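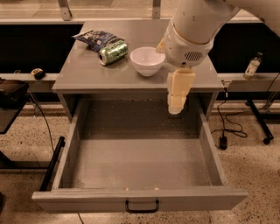
灰柜子的大抽屉

2022年8月6日

我用中文写这个博客，目的一直是练习，所以题目常常很小。上一次写的是怎么晾毛巾，再上一次写的是楼下的面包店为什么换了门。今天写一个抽屉。如果有用词不对的地方，请告诉我，我会改。

我的灰柜子是在Punard买的。Punard是Jurach老城外面的一家旧家具店，店很大，灯很暗，东西堆得很高，要侧着身子走路。柜子的价钱是124，送货另外算。那时候我刚搬进现在的房子，没有桌子，也没有柜子，我想买一件东西同时当两种用。这个柜子的高度正好可以站着写字，台面是平的，下面有一个很宽的抽屉。店里的标签上写着“工作柜”，我查了词典，词典里没有这个词，可是我觉得意思很清楚。

灰颜色是它原来就有的。我本来打算重新刷一遍，还去买了一罐Calimlim的漆，颜色叫“雾蓝”。漆到今天也没有打开。开始是因为天气冷，不能开着窗户刷，后来天气热了，我已经习惯了灰色。灰色有一个好处，就是灰尘不明显。灰色也有一个坏处，跟好处是同一个。写到这里我想起来，中文里“灰色”的“灰”和“灰尘”的“灰”是同一个字，老师第一次讲的时候我没有注意，擦桌子的时候才明白。

抽屉的问题是太大了。

我以前以为抽屉越大越好。小时候家里的抽屉都很窄，放不下一本大的书，我很羡慕别人家的大抽屉。现在我有了，才知道大抽屉跟一个小房间差不多，你把东西放进去，东西就在里面搬家。每次拉开，前面的东西滑到后面，后面的东西碰到木板，又回来一点。剪刀今天在左边，过几天在右边，下面还压着一张电费单。我在这个抽屉里找过同一个卷尺很多次，有两次没有找到，就去买了新的。所以这次整理以后，我有三个卷尺。

整理的原因很普通。我要找租房合同。合同在九月到期，房东来信问我还要不要续，我要看里面写的是提前几个星期通知。我拉开抽屉，看了一眼，又关上了。喝了一杯茶，再拉开。后来我决定把里面的东西全部拿出来，一件也不留。

中文里有一个说法叫“翻箱倒柜”，我很喜欢。翻是翻，倒是倒，箱子和柜子都有了，四个字里面已经很乱。可是我没有倒，抽屉太重，我怕伤了腰。我是一样一样拿出来的，放在床上，因为床是家里最大的平面。这个选择有一个后果：晚上想睡觉，就必须先收拾完。我建议容易半途而废的人也用床。

拿出来的东西里有这些：

电费单和水费单，最早的是搬进来的那一年的。
三个卷尺。
很多不知道开什么的钥匙。
一包没有开过的蜡烛，已经有一点弯。
Punard的收据，字差不多看不见了，只剩下日期的后一半。
一副冬天的手套，我以为丢在公共汽车上了。
说明书，包括一台我已经没有了的烤面包机的说明书。
租房合同。

合同在最下面，很平，很干净，因为上面压着那么多东西。我看了，要提前8个星期通知。还来得及。

我把合同放到一边，没有马上回信。先把抽屉的事情做完，这是我当时的想法，现在看不太聪明，可是也没有出什么问题。

东西拿走以后，抽屉显得更深了。我从来没有见过它的底。底板是平的，也是灰的，上面有一层薄薄的灰尘，靠近前面的地方有一些很小的碎屑。我想了一会儿碎屑是从哪里来的。我没有把面包放在抽屉里的习惯。可是我有站在柜子旁边吃东西的习惯，有时候抽屉没有关，我还在里面找笔。这样一想就不奇怪了。

我的台面也应该说一说，因为一个抽屉乱，台面一般也不会整齐。我的坏习惯是把柜子当成一个小餐桌。零食的袋子吃完了不扔，就躺在那里。饮料罐喝完了也不扔，倒了也不扶起来。碗倒是常常在，因为我喜欢把零食倒在碗里吃，这样手不会弄到袋子里面的油。袋子、罐子和碗，这三样东西在我的柜子上几乎可以算是家具了。

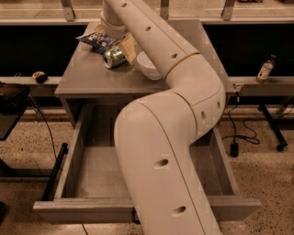 所以整理抽屉以前应该先整理台面，这是正确的顺序，我也知道。垃圾归垃圾，碗归厨房，然后把台面擦一遍，抽屉里拿出来的东西就可以在上面分类，不需要用床。我读过一本讲收拾房间的小册子，叫《Ruvimness》，里面说的就是这样：从高的地方到低的地方，从外面到里面。小册子一共198页，我觉得太长了，一半的内容是作者喜欢的篮子。不过这一条是对的。灰尘往下掉，碎屑也往下掉，如果先擦抽屉再擦台面，抽屉就要擦两次。我擦了两次。

擦抽屉的方法，我试过几种，说一下我的经验。

第一次我直接用湿布擦。结果灰尘变成了泥，跑到角落里，木板和木板之间的缝里有一条黑线，用手指弄不出来。后来我用一根筷子包上布，沿着缝慢慢推，弄出来了，可是花了很长时间。

正确的方法是先用干的刷子。没有专门的刷子，用刷油漆的刷子也可以，我那罐Calimlim旁边正好有一把没有用过的。从后面往前面刷，把碎屑都赶到前板的旁边，再用一张硬一点的纸接住。明信片很合适。刷完了再用布，布要拧得很干，干到拧不出水为止。擦完以后抽屉要开着，让它透气，至少等几个小时，不要马上放东西。

如果抽屉可以整个取下来，当然更方便，拿到外面拍一拍就好了。我的这个我不敢取，我不知道装回去的时候会不会合适。旧家具有自己的脾气，这句话我是从中文书里学的，用在这里应该可以。

把手也擦了。是黑色的，形状像一个字母U，在前面板的中间。我每天拉它，却没有擦过它，布上留下了很明显的颜色，我就不描写了。

然后是最难的部分，就是决定什么东西可以回去。

我给自己定了一个规定：放回抽屉的东西，必须能用一句中文说出它的用处。这对我来说也是练习。“这是卷尺，量东西用。”可以。“这是手套，冬天戴。”可以，但是应该放在衣柜里。“这是钥匙，开……”说不出来，不能放。“这是说明书，是我已经送给别人的烤面包机的。”语法没有问题，可是不能放。我的老师说过，认识3,000个常用字就可以看报纸，我想认识了这么多字以后，就更没有理由留着说不清楚的东西了。

钥匙我还是没有扔。我把它们装在一个信封里，信封上写“不知道”，放在书架最上面。这个做法违反了我的规定，但是书架不是抽屉。

另外还有一个问题，大抽屉里面要不要放格子。《Ruvimness》说一定要放，有一章都在讲格子的尺寸。我去看了现成的塑料盒子，都太小，要买很多个才能放满，放满以后又不能放大的东西，那当初为什么要大抽屉呢？我现在的办法是用鞋盒的盖子。盖子很浅，东西放在里面看得见，也不会到处滑。一个放笔和剪刀，一个放单子，一个放卷尺和胶带。剩下的地方是空的，我想让它空一段时间，看看会怎么样。

我在博客上问过大家怎么办，在这篇文章以前就有一个短的帖子，题目叫《抽屉太大》。回答比我想的多，有一些我不同意，也有一些很有道理。关于台面上的空罐子和袋子，意见特别一致。
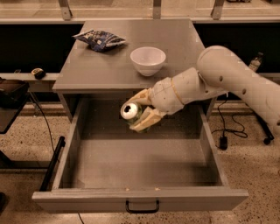
有读者留言说，她家也有一个这样的大抽屉，她从来不分格子，只有一条规矩，吃的和喝的东西一概不许进抽屉，空的包装也不许，“进去一次，就会有第二次，最后招来蚂蚁”。她还说罐子最麻烦，看着是空的，里面总剩一口，倒下来会流得到处都是，甜的东西干了以后粘在木头上，用温水敷很久才能擦掉。

我看了以后觉得她是对的。我没有遇到过蚂蚁，但是我遇到过粘住的电费单。那张单子的一个角永远留在抽屉的侧板上了一阵子（这句话好像有问题，“永远”和“一阵子”不能一起用，我先留着，请大家笑一笑），后来用她说的温水的办法，敷了一会儿，真的下来了。单子是没有用了，幸好已经付过钱。

另外一条留言问我，为什么不把柜子换成有几个小抽屉的。我认真想过。Punard店里也有那样的，比我这个贵。可是我已经跟这个柜子住惯了，站着写字的高度很难再找到合适的。我的大部分作业都是在它上面写的，台面上有一些浅浅的印子，擦不掉，我也不想再擦了。还有就是搬运的问题，我住的楼没有电梯，上次送货的两位师傅到了门口都不说话了，只喘气。

现在还没有做完的事情：回房东的信；把手套放到衣柜里，它们今天还在床边的椅子上；再给抽屉的滑道上一点蜡。弯了的蜡烛正好可以用。方法是把抽屉拉到最外面，用蜡烛在两边木头接触的地方来回擦，然后推进拉出几次，声音会小很多。我只试了右边，右边确实顺了，左边还是会叫。明天上午擦左边。

关于“顺”这个字，我本来想写“右边确实滑了”，查了一下，“滑了”好像是摔倒的意思。如果有更好的说法，请写在下面的留言里。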